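Player Support: Tovport
Ticket status: Resolved, pending patch
Category: Save data and progress
Platform: PC

Summary
Progress in the Dusari chapter is not retained when the player leaves the game from the harbour district and returns in a later session. The main quest log reverts to the point before the Lammers gate is opened. Inventory and map discoveries are kept.

Initial report
The customer states that the chapter was played to its end in one evening. On the following launch the character was standing at the harbour checkpoint with all collected items, but the gate was shut and the keeper would not offer the dialogue that opens it. The customer had already reinstalled the game and asked whether the save could be repaired, as it holds up to 600 hours of play across all characters.

Response from Support
Thank you for your report. We are sorry for the loss of progress. Please do not delete the affected save or start a new character in the same slot while this ticket is open. In order to investigate, we require the following:
- the save folder, compressed, including the backup files
- the log from the most recent session
- confirmation of whether cloud saving is switched on

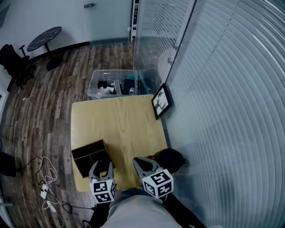
A small divided wooden box near the left edge of the table.

Customer reply received. Files attached. Cloud saving is switched on and the customer plays on 2 computers, one of which had not been used since May.

Investigation
The save folder contains two versions of the quest file. The later version is complete and records the gate as open. The earlier version was written by the second computer, which was left at the title screen long enough to upload its own copy. The game client, Ruver, compares the time of upload and takes no account of the time of play, so the older quest file was accepted as the current one. The inventory file is stored separately and was not replaced.

We were able to reproduce the fault on our own equipment using the following steps:
1. Complete the Dusari chapter on the first computer and exit normally.
2. Start the game on the second computer with an older local save.
3. Remain at the title screen for 30 minutes.
4. Return to the first computer and load the character.

The fault did not appear when cloud saving was switched off on either computer.

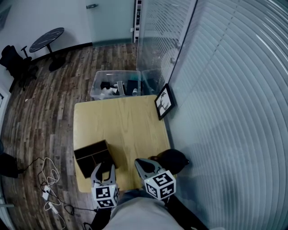 Restoration of the save is possible where the backup files are intact. The customer was asked to carry out the procedure below on the first computer only.
1. Close the game and exit Ruver fully.
2. Disconnect from the internet.
3. Open the backup folder and copy the most recent quest file into the main save folder, accepting the request to overwrite.
4. Start the game offline, load the character and confirm that the Lammers gate is open.
5. Save manually at any checkpoint and exit.
6. Reconnect and, when Ruver reports a conflict, select the local copy.

Customer reply received. The gate is open and the keeper's dialogue has moved on to the next chapter. The customer notes that one side quest, accepted after the gate, is listed twice in the log. Only one of the entries can be tracked.

Response from Support
The duplicate entry is a display fault and does not affect completion or rewards. It will be removed when the side quest is handed in. Please load the restored save on the second computer only after Ruver shows that the download is complete.

Further action
The comparison of save times has been passed to the development team and a correction is planned for the next patch. Until it is released, players who use more than one computer are advised to switch off cloud saving on any that are not in regular use.

This ticket will remain open for replies until the patch is available. Customers experiencing the same fault should submit a separate ticket and attach their own files.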